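July, a little after sunrise

Up before the birds and too happy to go back to bed, so I'm writing this on the porch with my feet on the rail. The creek group got its water samples back last night and the count of mayflies at the Kartha bend is 220! Last summer it was 29. I read Sharon Mollel's message over and over and then went out and walked twice round the yard.

I keep thinking of what that bend looked like when we started, all brown foam and tires. I would have bet on another ten years.

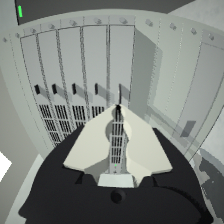
Sharon wants to plant the upper bank next, willows mostly, and some alder if the nursery at Prelel still has any. I said yes before she had finished asking. We've put in 1317 stems so far and my knees remember a good many of them -- but what a thing, to stand in shade you dug in yourself.

Must call the county again about the culvert. Also return her waders. 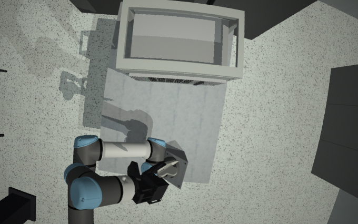 Robot arm over the gray work surface.

Had a long talk with my brother on the phone about whether any of this matters, one little creek and the whole planet heating up. He says it's a drop in the bucket. Fine, but mayflies feed trout and swallows and bats, and I saw 2 bats over the water last night (first ones this year!), so somebody is getting supper out of my drop.
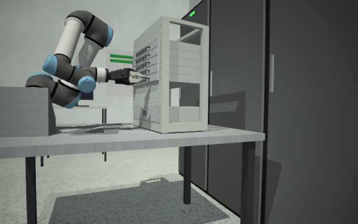 I want to learn the sedges properly before fall. I can tell three of them apart now, on a good day, with the book open. Coffee's gone cold and there's a heron going over, very low, heading for the bend.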